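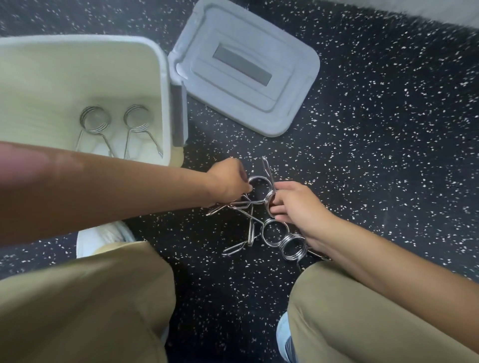 Spring collars, tangled wires and whether a machine can do it for you yet

11th May
Posted by the Odd Jobs page, Setolberg

If you lift at home you'll know spring collars. They're the sprung wire clips that stop the plates sliding off the bar, you squeeze the two handles and the coil opens up, you let go and it grips. Lovely simple things. Put a few of them down in a heap, though, and they'll hook themselves together like coat hangers in a charity shop, only worse, because coat hangers don't have a coil at one end for everything else to poke through.

I get asked about two sorts of thing on this page. One is how to store awkward stuff (collars, clamps, tent pegs, whisk attachments, the cables at the back of the telly). The other, more and more, is whether it's worth waiting for a robot to come along and do it. This month I thought I'd do both together, with collars as the test, as they're about the most annoying small metal object I own.

First, how I do it by hand.

Get a box with a lid, bigger than you think. A shallow plastic one is best, wide enough that the collars can lie down in a row. Mine used to live in a tall bucket and I had to tip the lot out every time I wanted a pair.

Take the lid right off and put it to one side, flat. If it's half on you'll be working round it the whole time.

Sit or crouch down next to the heap. I know, knees. But if you try it standing and bending you'll rush, and rushing is how you get a wire end under your fingernail.

Don't pull! Pulling is what everybody does first, me included. Hold one collar by the coil in one hand, then get the other hand on its neighbour and turn that one until its handles slide back out the way they went in. Mostly it's a quarter turn and a wiggle. If it's stuck fast, put it down and start on a different one, and quite often the stuck one has freed itself by the time you come back to it.

As each one comes loose it goes into the box with the coil at the top end and the handles pointing towards you, all the same way round. They'll nest if you let them, coil against coil, and a nested stack stays put a lot better than a jumble. It also means you can lift a pair out by the coils without dragging the rest along.

Wipe them before they go away if they've been handled a lot. A dry cloth is plenty. If there's a bit of rust starting, a rub with fine wire wool and the tiniest smear of oil on the cloth, and then wipe the oil off again, really off, or they won't grip the bar.

And while the box is empty, sweep it out. You wouldn't believe the fluff.
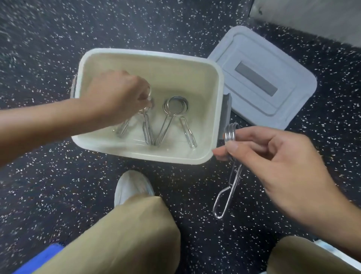
Word count: 1,310

Right, robots.

I've owned two machines that were meant to save me chores, so I'm hardly against the idea. The first is a Kubiak robot vacuum, which I've had for 2 years and which I'm very fond of. It does the hall and the kitchen while I'm out, it goes under the bed where I never would, and apart from a long-running feud with the fringe on the rug it's earned its keep. The second is a Huvine mower that trundles about the back lawn. Also good, as long as I've picked up the hosepipe first.

But look at what those two jobs have in common. The floor's flat, the lawn's flat (flattish, in my case), and the machine doesn't have to pick anything up. It just has to cover all the ground and not fall down anything. Somebody still goes round beforehand lifting the socks and the dog's rope toy, and that somebody is me. So the bit that's been automated is the bit between the tidying, if you see what I mean, and the tidying is still mine.

Collars are nearly all tidying. I had a good think about it last time I was on the floor doing them and tried to notice what my hands were up to, which is harder than it sounds, like thinking about how you go downstairs. A few things struck me.

You need both hands, for a start, and they do different jobs. One keeps still and the other does the turning, and they swap over without any discussion.

Then there's the looking. The wire is thin and shiny, and when several handles cross over each other it's hard to say which handle belongs to which coil. I get it wrong all the time. I trace one down with my eye, give it a tug and the wrong coil moves. I'd imagine a camera has at least as much bother with shiny wire as I do, given that the bright bits shift every time you tilt it.

And then the feel. You know a wire has caught because there's a springy little tug back, and you know it's free because the tug has gone. I could do half the job with my eyes shut. A machine that only looked and never felt would be yanking away quite happily with no idea it was making things worse,

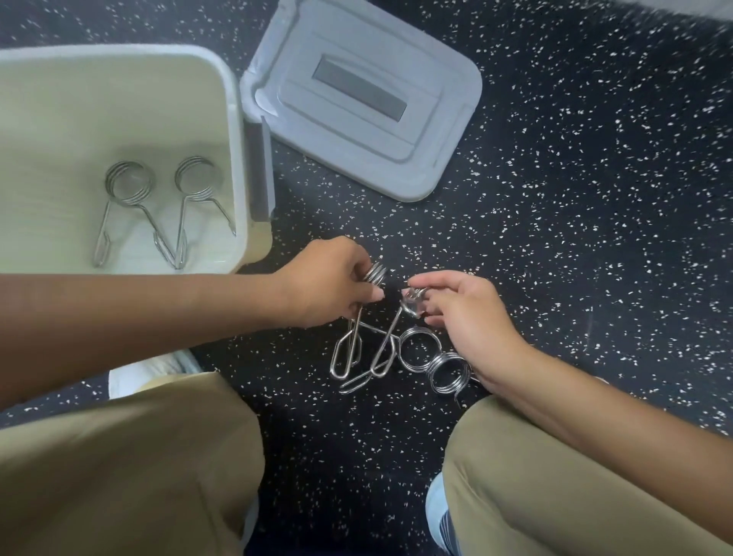 and it would have to know when to stop, too, which I'd say is the cleverest part of the whole business. When two collars have crossed handles you can sometimes see that a twist one way will sort it and a twist the other way will lock it up solid. You try a tiny bit, and if it stiffens you go back. Nobody taught me that, I got it from years of necklaces and Christmas lights.

The bit after that, I can well believe a machine could manage. One collar, on its own, on a plain floor, pick it up by the coil and set it down in an open box? If you told me a robot arm was doing that all day long in a warehouse somewhere, I'd nod and carry on with my tea. Putting the lid on is a bit trickier, with the corners to line up and the clip at the end to push home, and I'd want to watch it do that a few times before I left it alone with my good casserole dishes.

So here's where I've got to, chore by chore, and you're welcome to argue with me.

Vacuuming and mowing: yes, get the machine, pick up after yourself first.

Moving single, solid things from a floor to a box: coming along, I think, though I wouldn't clear a corner of the garage for it yet.

Sorting a mixed drawer: maybe, if you don't mind it being slow. Spoons with spoons, fine. That thing that's half corkscrew, I've no idea where it would go, and I don't know where it goes either.

Folding: ask me again another year. I include fitted sheets here, which I can't do myself.

Anything tangled: no. Do it by hand, and better still, don't let it get tangled.

Which brings me back to storage, because an orderly box is the one thing that helps you and would help a machine as well. If every collar lies the same way round with a bit of space, the picking up gets easier for anybody. Here are a few last things that have worked for me:

Clip spare collars on to something. A short length of broom handle, or an offcut of pipe, laid across the box works a treat. Check the thickness first so that the spring holds without being strained.

Keep pairs as pairs. A loop of soft garden tie through both coils will do it, and it's quick to undo.

Put a strip of masking tape on the box and write on it what's inside. I resisted this for ages out of pride.

Leave the box within arm's reach of the bar. If it's on the far side of the room the collars will end up on the floor in a heap, and then you're back down there on your knees turning wires.

I'm having another go at the hosepipe in July, with a wall reel, so that the mower and I can both have an easier summer. If you've found a good way of stopping extension leads knotting themselves, do write in. I've tried the figure of eight and I've tried the bucket, and the bucket's winning so far.

Related tips

Getting rust off small springs and clips
What to pick up before the robot vacuum goes out
Cleaning a rubber floor without leaving it slippery
A drawer for batteries, bulbs and fuses
Whisks, beaters and other things that won't lie flat
33 uses for an old broom handle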